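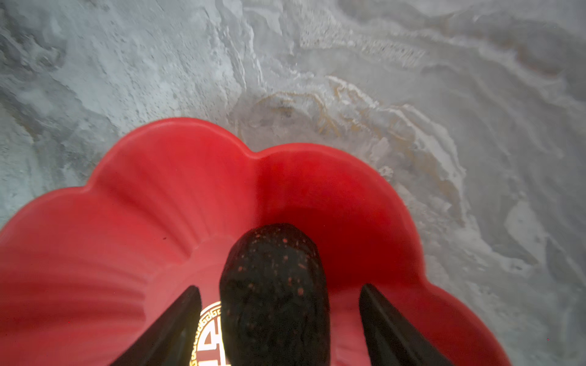
Red bowl with a wavy rim.

1/ A small thread about promo cards in Skondine, the trading card game from Mokex. I collect only these, so I have some notes to share. My English is learned from school and from card text, so please be patient with me.

2/ First, the word "promo". In Skondine it means a card with the small wave stamp under the art. A card with different art and no stamp is an "alternate", and it comes from normal packs. Sellers mix these two words very often.

3/ The oldest promos are the league cards. Your shop received a bundle of 24 for each season and the organiser gave them out as he wished. In my shop it was one for coming and one for winning a match. Other shops kept them for the final day.

4/ League cards from the Navholm set have a grey border. The normal Navholm border is black. I have seen grey ones sold as misprints for a high price. They are not misprints, please do not pay this price.

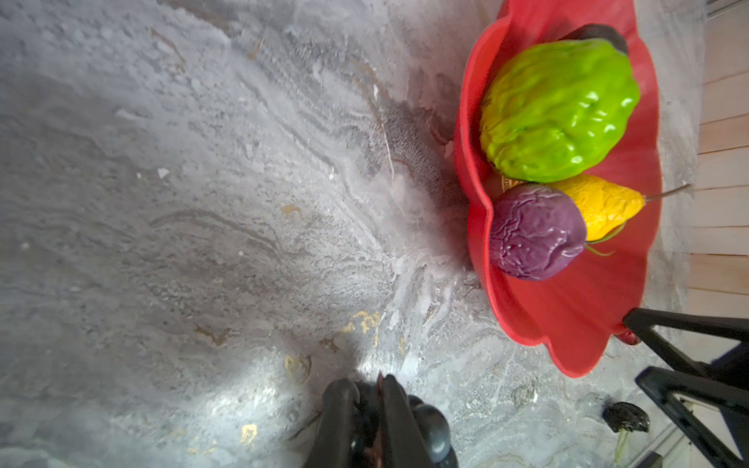

Hobart, August

5/ Continuing after dinner. Now the mail-in cards, my favourite. You cut the flap from 20 packs, put them in an envelope with your address, and waited. My card took the whole winter to arrive, and it had a bend in the corner. I still have it in the first page of the binder.

6/ The mail-in card is called Alipour, Keeper of Tides. It exists in two printings. The first has the artist name on the left side, the second has it at the centre. The rules text is the same, so for playing it makes no difference.

7/ Colour is a weaker sign. Many people say the first printing is a darker blue, but I own both and under my desk lamp I cannot be sure. Look at the artist name.

8/ Then there is the judge version of the same card, foil, with the stamp in silver. I have been offered more than 50 ordinary rares for mine and I said no – maybe this was foolish, I do not know. I like the card.

9/ A question I get in messages: can you play promos in tournaments? Yes, if the same card is legal in a normal set. Alipour was never in a normal set until Navholm, so before that it was only for casual games. Some old forum posts still say it is banned. They were written before the change.

10/ For storage I use side-loading pages and one soft sleeve for each card. Foils curl in my flat when the heater is on, so I keep these in a closed box in the hallway cupboard.

11/ I am still looking for the Navholm league card number 50, grey border, any condition, also played. I can trade a second printing Alipour for it. Messages are open, but I answer slowly during the working day.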